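Print | E-mail this article
Category: Laboratory Planning and Equipment

4.2 Budgeting for a Second Two-Arm Station

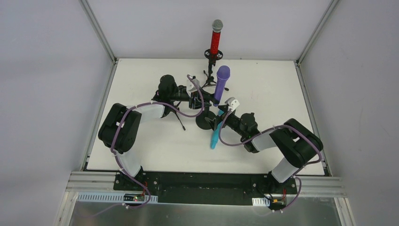
Figure 3. Two-arm station during a handling task with microphones and a small tripod stand.

The station in Figure 3 served as the reference for the purchase plan at the Tirdale laboratory. Siriwan and Cieślak divided its cost into the arms, the enclosure with its mounting plate and rails, and the cabling. Spare gripper parts were listed apart, as they are ordered more often than any other item.

Bids were requested from Grukow and Drestemon. Both priced the arms in pairs, and neither included cables – these were added at 5 percent of the arm price. The plan assumes 1000 hours of use before the first major service and sets aside 40 hours of staff time for assembly. Task objects were charged to the consumables line.

Contact the editorial office | Back to top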